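Home | Storage | Small Furniture | Cleaning | Archive | Contact

How to set up a mixed open shelf (and whether you should)

Most advice about open shelves comes from people who want to sell you baskets. I have read a lot of it. The usual promise is that once everything has a container and a label, the shelf will stay tidy by itself. Mine never did. What follows is the method I use now on a small cabinet with one open compartment, a drawer under it and doors under that. It takes 60 minutes the first time, if you don't stop to read anything.

You need a damp cloth, a dry cloth, and a table or bed to put things on. Skip the drawer organizers for now. I bought a set of Stimach dividers before measuring and they are still in the hall closet.

Step 1. Take everything out

Everything, including the thing you are sure is staying. Wipe the shelf with the damp cloth, going with the grain if it is wood, then dry it right away. If the sides are slatted, run a corner of the cloth down each gap. Dust collects there no matter what the furniture polish label says. I tried the Ghorbani wax that people rave about and couldn't tell the difference after a month, so I went back to plain water.

Step 2. Decide what the shelf is for

You will be told to give a shelf a single purpose. I don't buy it. In a small room the shelf gets the towel, the lotion, the water bottle and whatever you are reading, and no system I have tried has changed that. Pick 3 kinds of things and stick to them. A fourth kind goes in the drawer or in another room.

Step 3. Put the books in first

Stand them upright on one side, spines out, thickest toward the middle of the shelf. A thick book will usually hold up a couple of thinner ones, so bookends are mostly a waste of money on a short row. A slight lean is fine. A steep one will bend the covers over time, and then you should either add a book or lay the whole lot flat.

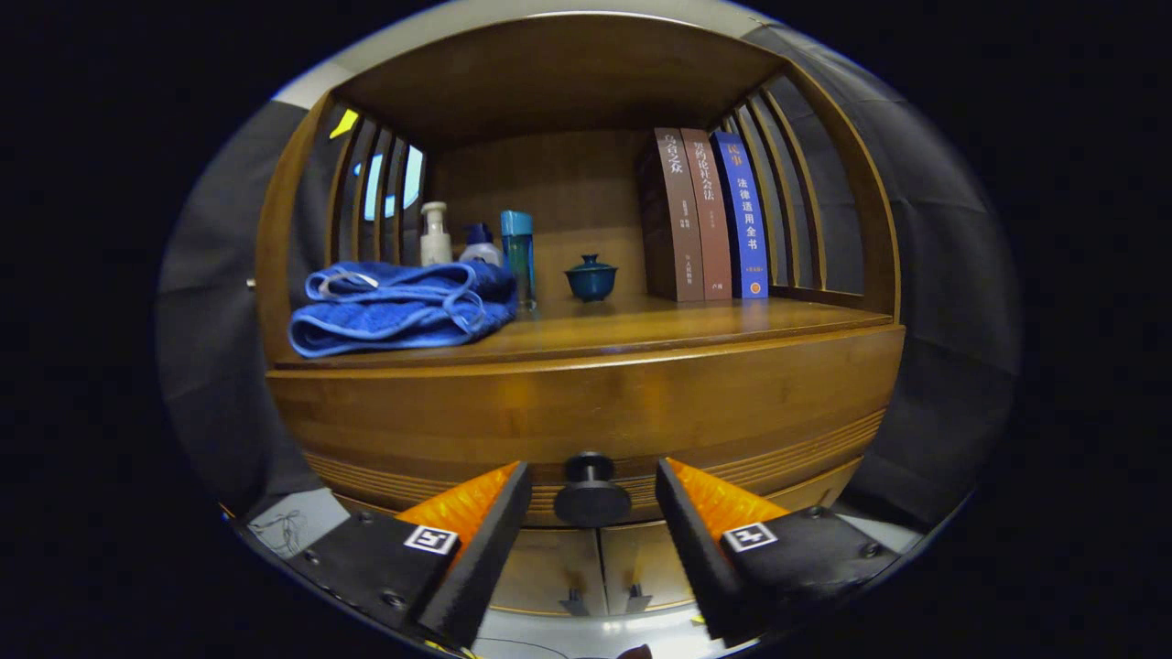 Heavy reference books earn their place only if you open them. I had a law handbook sitting out since April because it looked serious, and I looked things up on my phone the whole time. Be strict about this. A book you haven't touched in a season can go behind the doors.

Step 4. Bottles at the back, on the other side

Keep bottles well away from paper. Pump bottles drip, whatever the packaging claims, and water bottles sweat. Put them at the back, tallest where you can reach it without knocking the others over. Wipe the bases before they go in. A folded towel in front hides the short ones and is easy to grab, but only put it there dry. A damp towel against bare wood leaves a mark, and the repair kits (I paid for the Trodura one) did very little for mine.

Fold the towel so the hanging loop ends up at the front. You can then pull it out with one finger.

Step 5. Leave the middle nearly empty

One small thing in the middle is enough. A lidded tea bowl works well, or a little dish. Two things become five in a week – I have tested this more often than I meant to. Put a breakable piece far enough back that a sleeve won't catch it when you reach for a book.

Step 6. Sort the drawer last

The drawer takes what didn't fit the three kinds. Check it closes fully before you decide you're done. If the front is curved, pull from the knob and keep the pull straight, or it may bind on one side. Rubbing a plain candle along the runners helps a little. It won't fix a warped drawer, despite what they say on the Donport forum.

Upkeep

Once a week, lift the bottles and wipe under them. I don't believe in daily resets and I have never met a shelf that needed one. If the middle fills up again, go back to Step 2 and drop a category before you buy anything.

Last updated December 26, 2021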